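Sign up for our monthly newsletter. You can unsubscribe at any time.

The Pink Basket
2 November 2024
By Viktória Kun

Sadia had 45 minutes to clear the table before the people from Droltbridge arrived. She fetched the pink basket and the spray bottle and started at the left.

Waqas stood by the office chair in his black suit and white trainers, head down. He was supposed to be helping.

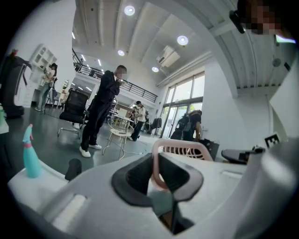 Photo: Karim Abu Hammour

"What do I say if they ask about the rent?" he said.

"Say it's paid until December."

"Is it?"

She moved the green bottle and wiped where it had been. The basket was her mother's. It had held pegs in the house at Grirnstead, and she had never found anything better for carrying things.

"Sadia. Is it?"

"Mind the cables," she said, and picked up the cloth again.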